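Household chores: where is the line now?
Automation and Handling > General discussion
Page 1 of 1

p_latuheru
Thursday, 09:12

Splitting this off from the Vaker thread because it had drifted. The claim there was that clearing and wiping a kitchen surface is "solved" and that what remains is cost. I don't agree and would like to see the argument made properly.

My position: picking up a known rigid object from a known surface is solved. Clearing a table is a different job. It includes deciding what counts as clutter, handling cloth, moving things that are attached to other things, and stopping when finished. Most published success rates cover the first item only.

I am asking for numbers from people who run trials, with the reset conditions stated.

Puspita Latuheru

sindelar_v
Thursday, 09:40

Reset conditions are the whole question. We ran 200 attempts at "put the cup on the plate" at Valelow in March. With the cup returned to a taped outline each time, failures were rare enough that we stopped looking at them. With the cup put back by hand wherever the operator felt like it, the grasp still mostly worked and the placing got a good deal worse. Same arm, same gripper, same weights.

I would not quote either figure to a customer without the other.

barroso_n
Thursday, 10:05

I think this is too gloomy. I look after four cells in a packing shop in Emden and one of them does mixed small goods from a tote, no fixtures. Two years ago I'd have said no to that job. It now runs the late shift with one person covering all four cells. If it can do mixed goods it can do a kitchen table, given time on the tooling.

p_latuheru
Thursday, 10:31

Mixed goods from a tote is one verb. Everything goes from A to B, orientation mostly free. What is your policy on a dropped item?

barroso_n
Thursday, 10:38

It goes in the reject tray and somebody looks at it. Fair point, a house has no reject tray. But you are allowed to give it one.

havlicek_z
Thursday, 11:20

Bench layout from our side, toy kitchen set. Going by the Vaker thread this ought to be an easy table.
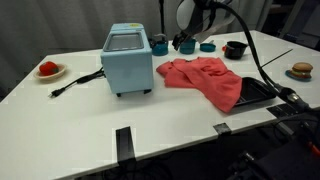 Tabletop task set: toaster oven, cloth and tray, teal cup, saucepan, burger on blue plate.

The tomato on its plate is the sort of item Nicanor's cell would manage all day. The cloth is where I'd put my money on a failure. It is bunched up and partly over the tray, so "pick up the tray" first needs a decision about the cloth, and the rim you want to grasp is partly covered. Ask for the cloth and you have to pinch a fold without taking the tray with it.

Second problem is the toaster oven. It has a mains-type lead coming off the left side and lying across the table to a two-prong plug. A planner that treats the oven as a box will push the box and ignore the lead. Then the lead moves something else.

Žofie

sindelar_v
Thursday, 11:47

Agree on the lead. Our collision model has no entry for cables at all and I suspect that is normal. We route around them by keeping them off the table, and a household won't do that.

On the cloth I am less worried. Pinch from above at the highest point of the bunch, lift, drag clear. It doesn't need to be folded to count as removed.

havlicek_z
Thursday, 12:02

Highest point only helps if the highest point is cloth all the way down. Over a tray rim you can close on both. Our force threshold catches that some of the time. I haven't got a clean rate for it and won't invent one.

mstastny
Thursday, 13:15

Different angle. I run maintenance at Štefanec, we make door furniture. The chore everyone wants gone is the end-of-shift bench clear: rags, offcuts, gauges back in their drawer. We had an integrator in to quote. Their demo bench had six objects on it, all hard, all matt. I asked for an oily rag and they asked for a separate project.

The quote assumed 1,000 clears a year. A person does it in four minutes while talking to the next shift, and the talking is worth more to me than the clearing. We didn't go ahead.

Miroslava Šťastný

barroso_n
Thursday, 13:29

That's an argument about price, though, and Puspita said at the top it wasn't about cost.

mstastny
Thursday, 13:36

The rag is an argument about ability. The four minutes is about price. I had both.

p_latuheru
Thursday, 14:10

Where I think this leaves us:

Rigid, uncovered, unattached: yes, today, with the usual care over lighting.
Cloth by itself on a bare surface: removal yes, folding depends who you ask.
Cloth over something: no agreed figure.
Anything with a lead on it: not modelled by anyone who has posted so far.

Nicanor, if you have logs with dropped items counted separately I would like to see them.

barroso_n
Thursday, 16:52

Pulled last week's log from the mixed cell. 629 rejects. That is drops, double picks and unreadable labels in one column, so it doesn't answer your question. I'll ask whether the controller can split them. I still say the table is closer than you think. The cloth I'll give you.

sindelar_v
Thursday, 17:20

Can you also get the total picks for the same week? The reject count means nothing without it.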